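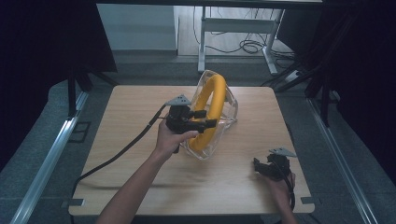

The price paid for a contracting company depends heavily on the state of its equipment, and the state of its equipment is hard to know before the sale closes. This is the main difficulty that buyers in our sample described. A yellow ring in a clear plastic clamshell can be judged fairly well with the package closed, because its shape and color show through the shell. A haul truck with a worn final drive looks much the same as one with a new final drive, and a service log only says what someone wrote in it. Buyers therefore pay for a fleet using the seller's records, a short site visit, and whatever the seller is willing to promise in the contract. In this section we look at how those promises were written in the Tokarz sale and what they did to the final price.

4.1 Background to the sale

Tokarz was a privately owned earthmoving contractor with 300 employees. Most of its revenue came from stripping and road maintenance at the Skoltatach mine, under a contract that had been extended twice. The rest came from smaller civil jobs, mainly drainage and site preparation. Irnard, the buyer, already worked in underground development and wanted a surface business with its own crews and workshop. It paid for Tokarz with a bank loan and cash, and issued no new shares.

The two sides agreed on a headline price early. According to Szymon Pietrzak, who handled the seller's side of the negotiation, the figure was never reopened. The time between the first offer and closing was taken up almost entirely by the equipment schedule, a list attached to the purchase agreement that named each machine, its hours, its last major component change, and its book value. Tokarz listed 200 items. Light vehicles and hand tools were left out and sold as a single lot.

4.2 The condition clause

The agreement used a condition clause of a type that appears in most of the contracts we reviewed. The seller stated that each listed machine was "in working order, fair wear excepted." If a machine was found not to meet this standard within a fixed period after closing, the buyer could claim the cost of bringing it up to standard. Claims were paid from money held back from the purchase price in a separate account.

Two features of the Tokarz clause were less common. First, it gave different lengths of cover to different classes of machine. Trucks and excavators were covered for 8 months, and everything else for a shorter time. Second, it set out what counted as evidence. A claim had to be supported by an oil analysis, a workshop report, or a dealer inspection carried out by someone who had not worked for either company. Photographs alone were not accepted.

Njål Aasen, who managed the integration for Irnard, told us that the second feature mattered more than the first. In an earlier purchase his team had sent the seller several hundred photographs of cracked welds and leaking cylinders, and the two sides had argued for months about when the damage had occurred. With a list of accepted documents, the argument moved to a narrower question: whether the inspector was independent. That question could usually be settled with one phone call.

The rule on photographs had a cost. Some faults are easy to see and expensive to document. A bent ladder or a torn seat is obvious to anyone who walks past, but a dealer inspection costs more than the repair. Irnard made no claims for faults of this kind and carried the repairs as normal maintenance. We cannot say how large this amount was, because the workshop did not record it separately.

4.3 What an inspection shows

Buyers and sellers both tended to speak of inspection as if it gave a full account of a machine. In practice an inspection covers a small area at one moment. An oil sample describes one compartment. A weld test describes the weld that was tested. Reports in the sale file often gave a close and accurate account of one component and no information on the parts beside it. The same limit applies to any close view of a surface. In Figure 4 the grain of the wood can be followed in detail, including a curved pattern on the left, while a patch of glare near the top hides part of it.

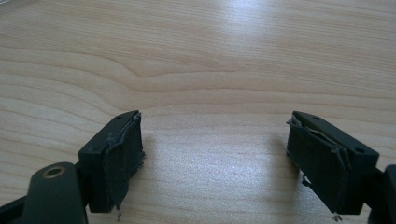
Figure 4. Wooden tabletop between the open fingers of a hand-held gripper. Part of the grain is lost in a bright reflection near the top.

We went through the inspection reports for the Tokarz fleet and compared them with the claims later made. Of the claims that were paid, 14 concerned components that had been inspected before closing and passed. The others concerned components that no one had looked at. The reports on the passed components were generally careful, and we found no sign that the inspectors had been pressed for a favorable result. Several of these components had simply been close to the end of their normal life, and the phrase "fair wear excepted" gave no limit that could be applied to them.

This points to a gap in the clause. It defined the evidence well and the standard poorly. A machine with most of its engine life used up may be in working order on the day of closing and need a rebuild soon afterward. Whether that is a defect or fair wear is a matter of wording, and the agreement left it open. Pietrzak's view was that the buyer had the hours for every machine and could have priced the remaining life itself. Aasen agreed in principle but said the hour meters on the older graders had been replaced and the earlier readings were missing from the file.

4.4 Effect on price

The account was released to the seller after the last claim was settled. The deductions were small compared with the headline price, and neither side described them as a reason to regret the sale. They fell unevenly, however. Nearly all of the amount came from trucks working at Skoltatach, where haul distances had grown during the last contract year and tires and final drives had worn faster than the budget assumed. The civil fleet produced almost no claims.

A flat holdback across the whole fleet therefore tied up money against machines that carried little risk. A holdback set by work site would have matched the risk more closely. We found only one other agreement in the sample that used this method, and we return to it in Section 5.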